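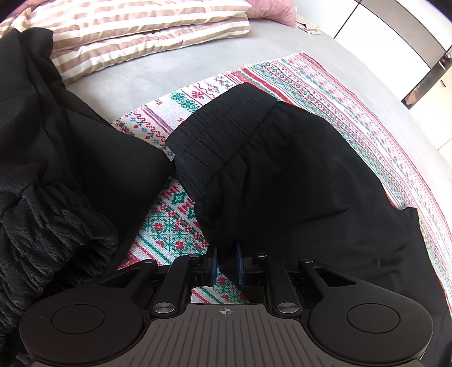

Opening slide: Finger pads at the lower edge of the black trousers, pads close together.

RECORDING RULES FOR HAND-HELD GRIPPER WORK IN HOMES
Speaker notes, Dagmar Kuruc
September 20, 2018

Opening

Leave the slide up while people sit down. Introduce self, mention Kam-wah Huang, who wrote the review section of the rules and takes questions on scoring at the end.

State the scope. The talk covers the Tandska recording rules, second edition, as they apply to soft goods: clothing, bedding, towels. Rigid objects have their own section and are not covered today. Fixed-arm playback is mentioned where a recording rule depends on it.

The first edition was written in a lab at Kelby, with one table and one lighting setup. The second edition was written after operators started working in bedrooms and laundry rooms. Most of the changes are the result of that move. The text is shorter than it was.

Definitions slide

Read these aloud. Half the disputes in review come from people using the words differently.

An episode is one task from start pose to end pose. A session is all episodes recorded in one room without the device being switched off. A grasp is a closing motion that ends with fabric held between the pads. A closing motion that ends with nothing between the pads is a miss, and a miss is a valid part of an episode. A reset is anything the operator does to the objects between episodes.

Point out that "fabric held" includes fabric the operator did not intend to hold. If the pads take the trousers and the blanket together, the grasp is logged as a double pickup. Logging it as a miss is an error. Logging it as a clean grasp is a worse one.

Before the session

Go through this in order. It is the order on the checklist.

Written permission from the resident, on the Tandska form, for the room and not for the whole home. If the operator moves to a second room, a second form is signed. The form is stored with the session log at Lau, where all the home recordings are kept.

Walk the room without the device. Remove or cover mail, framed photographs, prescription labels, screens and anything else that identifies a person. Mirrors are covered or the session is moved. Sliding wardrobe doors with a glossy finish are treated as mirrors until someone has looked at test footage.

Personal items that are part of the normal state of the room stay where they are. The rules do not ask for a tidy bedroom. Operators from the Kelby period tend to clear the bed completely, and they should be told to stop.

Check the pads. They should be clean, seated square in the finger tips, and free of lint. Lint on the pads changes how thin fabric slips, and it builds up quickly with fleece and brushed cotton. Clean with a dry cloth between sessions. No alcohol on the pads.

Check the pivots on both linkage arms by hand, with the device off. There should be no side play. A loose pivot shows up in the data as a width error that grows as the fingers close, and it can't be corrected afterward.

Run the open-close calibration twice and compare. If the two results disagree by more than the tolerance printed on the device card, run it again. If they still disagree, the device goes back to Odach and the session is canceled. Operators do not adjust the linkage in the field.

Daylight is allowed. Mixed daylight and lamp light is allowed. What is not allowed is a change during an episode, so blinds and switches are left alone until the end pose has been held.

Start pose and end pose

The device is held still, with the fingers open, at a height where the object to be handled is fully or mostly in view. Hold for two seconds. The rule used to say "a moment," and reviewers could not agree on what a moment was.

The end pose is the same with the fingers open and clear of the fabric. A common fault is to pull away while the fabric is still settling. Wait for it to settle. A sleeve that slides off the edge of the bed after the end pose is lost to the recording.

Approach and grasp

This is the longest section of the rules and takes the longest part of the talk. Keep to the printed points.

Approach at a speed the arm can copy. The limit is set in the device firmware and the operator hears a tone when it is passed. One tone is acceptable. An episode with repeated tones is marked for review.

Approach with the fingers in line with the intended pinch. Do not twist the wrist during closing. A person does this without thinking, and the fixed arm at Lau has trouble with it near the edge of its reach.

Grasp at an edge or a fold. On trousers, the preferred points are the waistband and the hem. The waistband is thick and elastic, and it gives a firm hold, but it springs back when released, so release it close to the surface. Flat fabric in the middle of a leg may be used only if the task card says so.

Dark fabric needs extra care. Black on black hides folds and edges from the camera, and the operator, who can see the garment from above and has two eyes, will often grasp correctly at a point where the recording shows almost nothing. The rule is to approach dark garments from a side where the edge lies against something lighter. If two dark garments are touching, they are separated at reset and the fact is logged.

Patterned bedding is permitted. Several people have asked for plain bedding only. We considered it and left it out of the second edition. Patterned blankets are common in homes, and a model trained only on plain sheets has to meet them sooner or later. The requirement is that the pattern be noted in the session log, in ordinary words, so that results can be split by background later.

Close fully on each grasp. Partial closing to "feel" for the fabric is a habit carried over from tongs, and it makes the width signal hard to label.

Do not use the free hand. This includes smoothing, steadying and catching. If the free hand enters, stop, hold the end pose and mark the episode as assisted. Assisted episodes are kept.
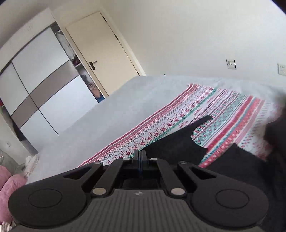 Does one failed episode mean the whole session has to be recorded again?
Only the failed episode is set aside. The session is repeated when the fault is in calibration or permission, as those apply to everything recorded under them.

Reset between episodes

Resets are where most operators drift. After an hour the same shirt is being dropped in the same place with the same sleeve on top. The rules give four reset types: dropped, folded over, bunched, and partly under another item. The task card gives the order. Follow the card even when it seems repetitive.

Bedding is part of the reset. If the blanket has moved, leave it moved, unless it is about to slide off the bed. Do not pull it straight between episodes. Straightening it each time gives a background that is always flat, which is a condition the fixed arm will rarely meet.

The room's fixed parts should come into view now and then during a session. The position tracking depends on having corners, door frames and furniture edges to work with. A session recorded entirely with the camera close to the bed can lose track, particularly on plain sheets. The rule is to raise the device and look across the room at the start of the session and after every break.

Note for self: the February session at Kelby was lost in this way. Mention it in one sentence and move on.

Review

Kam-wah's section. Summarize only.

Each session is read by a reviewer who did not record it. The reviewer marks episodes as accepted, assisted, double pickup or rejected. The reviewer does not trim. Trimming was allowed in the first edition, and it removed exactly the misses and second attempts that are useful for training.

In the last audit, 94 percent of episodes carried the same mark from both reviewers. The remainder were mostly double pickups where the second layer was the same color as the first. The audit set was small. Do not let anyone quote the number as a measure of data quality; it measures agreement between reviewers.

A batch holds up to 4000 episodes. Batches are closed by date, whether full or not, and a closed batch is not reopened. Corrections go into a separate list that is read together with the batch.

Rejected episodes are kept for one review cycle and then deleted, including the copy on the device. If a resident withdraws permission, everything from that room is deleted, accepted or not, and the batch number stays the same.

Device care

Brief. Skip if short on time and refer to the device card.

Store with the fingers open. Carry by the body, never by the arms or the round pads at the sides. Keep the lens covered between rooms - this is both for the lens and for the residents. Screw caps on the pivots are checked at Odach and are not tightened by operators.

Open points

Two items are still under discussion and should be presented as such.

The first is lace and open knits. The pads catch in them, and the present rule simply excludes them. Odach has a smoother pad under test.

The second is operator height. Tall operators record a bed from a steeper angle than short ones, and the start pose rule does not control for it. Kam-wah would like a height marker at the bedside. I would prefer to log the operator's height and leave the pose free. Ask the room for experience with either method and write the replies down.

Copies of the checklist are on the table by the door. Comments on the second edition go to Kam-wah, with the rule number in the subject line.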